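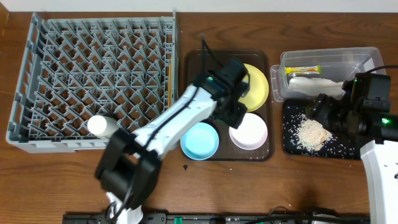 Dish bar, batch 14 – film in hard water

5 December 2022

Picked this up again from the page with the oil stain on it. Batch 14 is the straight coconut bar with no superfat, same lye as the previous batch, but with citric acid dissolved into the water first and extra lye to cover it. The idea is that you end up with sodium citrate in the bar and it ties up some of the calcium before the soap does. Batch 13 had none, and is the comparison.

Water first. Tap here reads 155 mg/L as calcium carbonate on the drop kit, which is a bit higher than I had in my head. Marlene Bouchard brought a jug in from her well out past Patville and that one ran well over the top of what I'd call hard. I stopped the titration when I'd gone through more reagent than I wanted to spend on it and will redo it with the sample diluted. Distilled as the blank. Kept the three jugs on the low shelf, labelled on the side this time and not on the lid.

Wash test

Same method as the fall. Smear of canola and flour paste on the item, let it sit over lunch, then a damp brush worked on the bar for nine strokes, scrub, rinse by pouring, stand on edge to air dry. No towel. A towel takes the film off and then you've learned nothing about the bar.

Rated the film against a dark background under the bench lamp. Scale is the old one, nought for clear and five for a bloom you can write your name in.

Distilled: both bars clear. Expected.

Tap: batch 13 left a haze on everything, worst near the rim where the last of the rinse hangs. Called it a three. Batch 14 gave faint streaks on the glass and I could only find them by tilting it. Called it a one, though I went back and forth on that.

Well water: batch 13 a five, no argument. Grey curds in the basin too and a ring that needed vinegar. Batch 14 was a three. Better, but I wouldn't sell it to someone with that water and tell them it was fixed.

Glazed pieces are harder to judge than glass. A pale glaze hides nearly everything, and a shiny one gives you so much glare off the lamp that you end up rating the lamp. For the next round I'm going to do the scoring on glass only and use the crockery for the grease side of it, where feel matters more than looks.

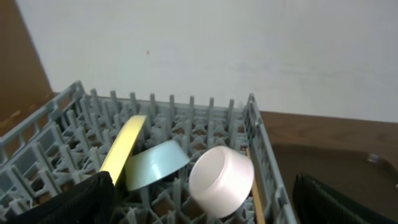
Thérèse MacLeod read the numbers over at coffee and thinks I'm crediting the citrate with too much. Her point was that batch 14 was cut later and has had less time on the shelf, so it's softer, the brush picks up more of it in the same strokes, and some of what I'm calling less film could just be more soap getting ahead of the hardness. She would weigh the bars before and after. She also asked why I hadn't run a plain vinegar rinse as a control, and I didn't have a good answer.

Fair on both. I weighed the bars this afternoon after a fresh set of strokes, patted dry. Batch 14 does lose more per wash. It isn't a huge difference but it goes the way she said it would. So the tap result is muddied and I've put a question mark beside it in the table. The well result I still mostly believe. With water that hard, I can't see a bit of extra soap doing anything but making more curd.

Recipe notes

Citric acid was from the new Fultura bag, monohydrate and not the anhydrous we had before. The label is small and I nearly missed it. The lye correction is different for the two, a bit less for the monohydrate since some of the weight is water. I'd worked it out for anhydrous, so batch 14 is carrying slightly more free lye than intended. On a bar with no superfat that matters. Zap test on the offcut was fine today, nothing on the tongue, but I want it to sit the full cure before anyone outside the shop puts hands on it. Wrote MONOHYDRATE on the bag in marker.

Trace was fast, as usual with coconut. It heated up hard in the middle of the mould and there's a slight crack down the centre of the loaf. Next time I'll skip the blanket and use the shallow mould. Colour is a dull white. No scent in either bar and I'd like to keep it that way until the film question is closed, as Marlene keeps asking about lemon.

The Arner scale drifted again, a couple of tenths over the afternoon. Tared before each weighing, which covers it for the bar weights. I wouldn't trust it for the lye. Used the Mkhize one for that and it needs batteries.
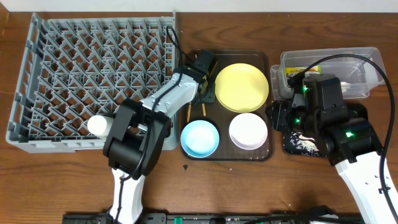
That leaves the cure question. If softness is half the story then the two bars have to be the same age when they're tested, and ours never will be unless they're poured on the same day. So the plan is to pour a pair together, one with citrate and one without, same oils out of the same pail, same mould type, both cut the next morning. Lye corrected for monohydrate. Then leave them alone on the rack until January.

I'd also like a third with the citrate pushed up, but I remember the fall one that sweated and went crumbly at the edges, so maybe only a small loaf.

To do

– Dilute and redo the well sample. Ask Marlene whether that jug was drawn ahead of the softener or after it.
– Vinegar rinse control, tap water, both bars.
– Batteries.
– More glass. Two of the test tumblers are etched now and read as film when they're clean. Pull them out of the set.
– Order coconut oil before the holidays, pail is down to the last third.
– Weigh bars before and after every wash from here on, and put a column in the table for it.

Well water basin is still soaking in vinegar. Leave it overnight.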